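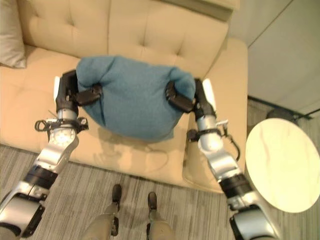 4.2 Household evaluation of the Laltton kit

The Laltton two-arm kit, supplied by Tevon, was assessed on soft furnishings. The task set comprised 119 trials.

Figure 3. Cushion handling at a tufted sofa. One blue cushion rests on the carpet against the sofa front.
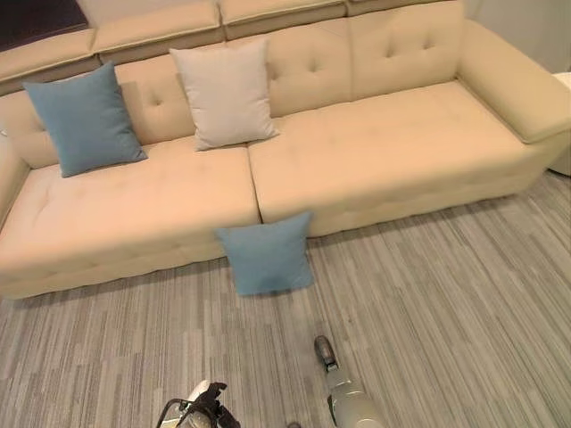 4.3 Grip on soft objects

Both grippers close on opposite sides of the cushion, which is carried a little above the seat.

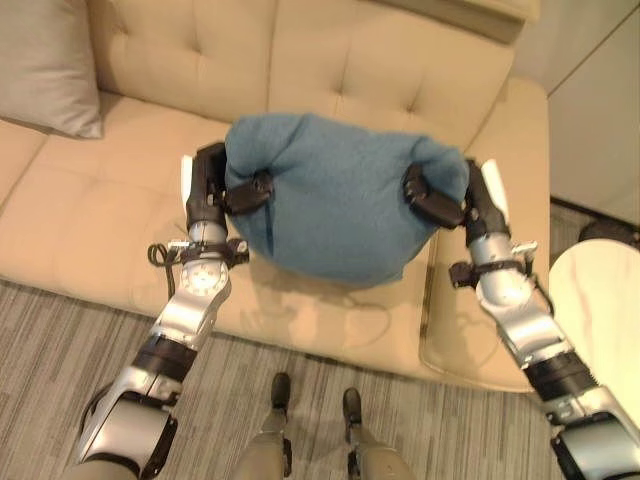 Grip force was left at the supplier's default setting for all trials.

Comments (2)

Elsa Kuusisto: Is the wrist cabling standard?

Thomas Rizzi: Please give the colour settings in an appendix.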